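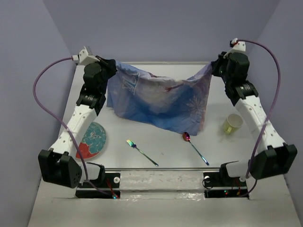 Uliana Zhuravel had promised her mother a machine that folds. Now the mother sat in the kitchen in Ernau with her coat still on.

"How long does it need for one cloth?" she asked.

"Nine minutes. In September it was 60."

"And after, it washes the cup?"

"No, mama. It only folds."

The mother thought about this. She took a towel from her bag, folded it in three moves and put it on her knee.

"I can wait," she said - and she asked if there was tea.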